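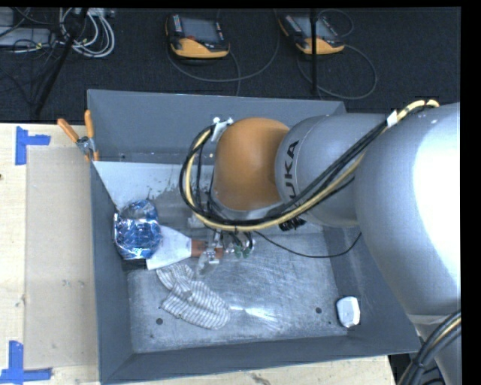
Moving a sorter from hand picking to tending an arm

Posted Sep 21, 2019

These are the steps we use at the Daltdale returns site when a bin station goes from hand picking to an arm. Plan on 3 shifts per station.

1. Sit down with the people who work the station before anything is switched on. Tell them which tasks stay with them. At Daltdale that was odd items, damaged goods and the final check.

2. Have the sorters choose the test items. They know what gives trouble — cloth that bunches up, foil that crinkles, thin flat things with a handle. Start with 4 items in the bin and add more later.

3. Run 30 picks with a sorter at the stop button. Write down each miss and what the item was.

4. Teach every sorter to pause the arm, clear a bad grip and restart. Do not leave this to the technician.

5. Change the job sheet and the pay grade in the same week. We were slow on this in June and heard about it.

Bending and reaching will drop. Standing and watching will go up, so rotate people between the arm and the packing bench, and put a stool at the station.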